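Learn > Materials > Wood > Why does wood have lines in it?

Reading time: 2 minutes

Look closely at a wooden table, a ruler or a chopping board. You will probably find thin lines in the wood. Some are straight. Some bend, and some curl into rings. These lines are called the grain.

Grain comes from the way a tree grows. A tree gets thicker every year by adding a new layer of wood under its bark. In spring it grows fast and makes pale wood. Later in the summer it grows more slowly and makes darker wood. One pale band and one dark band together make one year. If you look at a stump, the bands are circles, and you can count them to find out how old the tree was. Some oak trees have up to 200 rings.

In winter most trees in cold places stop growing. If you could look inside one in February, you would not find any new wood yet.

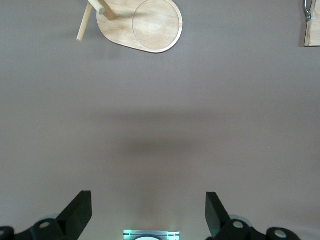
Snorradóttir, 11th May

The board at the top of the picture is made of pale wood. Its grain is faint, so you have to look carefully. The easiest place to see it is inside the shallow round dip, where the lines swirl around a lighter middle. The edge of the board has been sloped a little so it is smooth and not sharp. A sloped edge like this is called a bevel.

The two round sticks are called dowels. A dowel is a rod of wood. Long dowels can be used for legs, rails and handles. Short ones can be pushed into holes to hold two pieces of wood together.

Why do the lines look different from one piece of wood to the next? It depends on how the wood was cut. If you saw straight across a trunk, you get rings. If you saw along it, you get long lines. If the saw passes through a place where a branch grew, you get a knot, which is a dark round spot.

Grain matters to people who make things. Wood is strong along the grain and splits more easily between the lines. Haoran Long makes stools in the Ferko workshop, and he checks the grain of every leg before he cuts it. The lines should run from the top of the leg to the bottom. If they run across it, the leg could snap when a person sits down.

Try it yourself

Find 2 wooden things at home. Put a sheet of thin paper over each one and rub gently with the side of a crayon. If the grain is rough enough, the lines will show up on the paper. Very smooth wood may not leave any marks at all.

Words to know

Bark: the outside layer of a tree.
Bevel: an edge that has been cut at a slope.
Dowel: a round wooden rod.
Grain: the pattern of lines in wood.

Written by Zulmira Azevedo. Checked by Uchenna Garba.

Contact us | © Edach Learning | Back to top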